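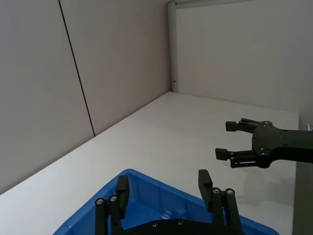
Can one person set up the Clollum two-arm kit at home, without a robotics background?

Most people who are okay with a screwdriver and a laptop could manage it in a long afternoon. The arms come assembled, so you're mainly bolting things down, plugging things in and going through the calibration screens.

Last updated: October

Two arms, one blue bin: my Clollum gallery

Hi again! A bunch of you wrote in after I mentioned I was trying out the Clollum, so I've put some pictures up with my notes next to them. I've got the two-arm version on a rental from Skjelbred (the shop out in Sedovby that also does repairs), and I've had it for 19 days now. I paid the normal rate and I'm sending it back when the time is up, so what you get from me is just what I think of it.

The job I picked is as dull as they come. Toy animals and a blue plastic bin, that's the whole thing. I wanted something with funny shapes, because a toy pig is a rotten thing to grab with two flat fingers, and if a kit can cope with a pig then I figure it can cope with most of what I'd want at home.

The two grippers

Both arms carry the same sort of black gripper, two fingers each with a rectangular pad at the tip. I like them more than I expected to! They open good and wide, which matters a lot once you're reaching down into a bin with walls on every side. The screws are all out where you can get at them too, and I've already been grateful for that, having put one pad on crooked my first evening.

What I don't love is the noise. It's a thin little whine whenever the fingers close, and my dog leaves the room. You can turn the closing speed down in the settings (it's under "motion," not under "gripper," go figure) and then it's fine.

Two in the bin

A pink pig and a brown animal, both on their sides on the floor of the bin, with the left gripper over by the corner of the rim. Lying down is the hard way round for the kit, I've found. Stand the same toy on its feet and the fingers have a nice body to close on, but flat on its side it wants to roll. 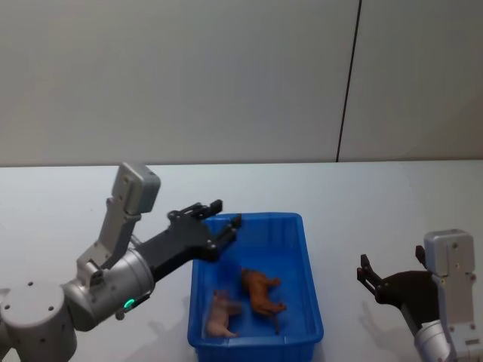
The lights and the cables

There's a small green ring light on the arm, and I've gotten fond of it. Green is ready. I'd like it to be brighter, or somewhere higher up, since from my chair it's often behind something.

Cables are where I'd mark Clollum down. The one under the wrist is thin and hangs free, and you have to think about where it's going to swing before you run anything low over the table. I asked Britt-Marie Söderlund at Skjelbred about it and she told me to add a loop of soft tie further back and leave some slack, then run every joint through its full range once by hand before switching on. I did it on Sunday and haven't snagged it again, though I do still watch it like a hawk whenever the arm comes in sideways with
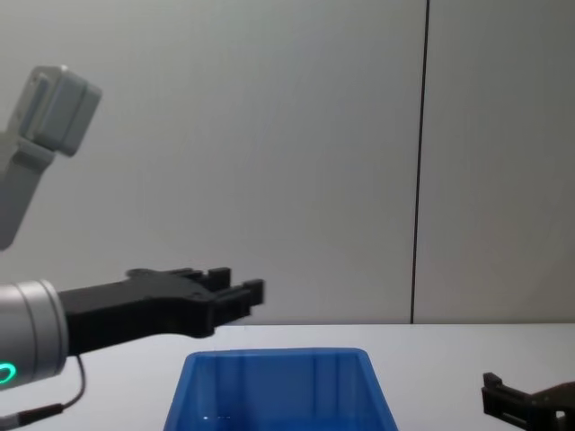 the wrist down low. Going in from above is calmer all round. It takes a bit longer, but I'm in no hurry, and the default path planner seems to prefer it anyway. If you get the kit, I'd leave that setting alone for the first week and only start fiddling when you know what normal looks like.

One more setup thing while I'm on it! Light table, plain wall, if you can possibly manage it. The wrist cameras did much better for me against white and gray than they did on my old kitchen table, which has a busy grain all over it. The software kept outlining knots in the wood as if they were toys.

What you pay for

I took the 33-day plan, and it covers both arms, the grippers, the wrist cameras and phone help on weekdays. The bin and the toys were mine to sort out. Delivery was on time and the crate was HEAVY, so have a second person around (my neighbor Nneka Haruna took the other end, thank you Nneka!).

The manual is 141 pages and I'd say read the calibration chapter twice and skim the rest. There's an add-on from Kurkus with softer fingertip pads that a couple of readers have recommended. I haven't tried those, so I can't tell you if they'd help with the rolling.

For the money, I'd call it a good rental and a so-so purchase. As a rental you get the fun part and somebody else handles the spares. To buy one I'd want the cable fixed and a quieter gripper, and I'd want the second arm to wake up without me restarting the program, which I've had to do 4 times so far.

The lion

I'll finish with my favorite of the toys. He's little and brown and he has a textured mane, and the mane turns out to be handy: the pads hold on to it better than on anything smooth. I've been giving him the easy spot out on the open table before moving on to the harder pickups.

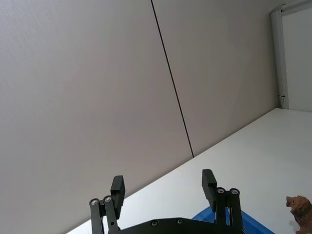 Standing on the table: the lion at the corner, gripper open.

If there's a household thing you'd like me to try before the crate goes back, send it over. Socks have been requested already, and I'm a little scared of socks.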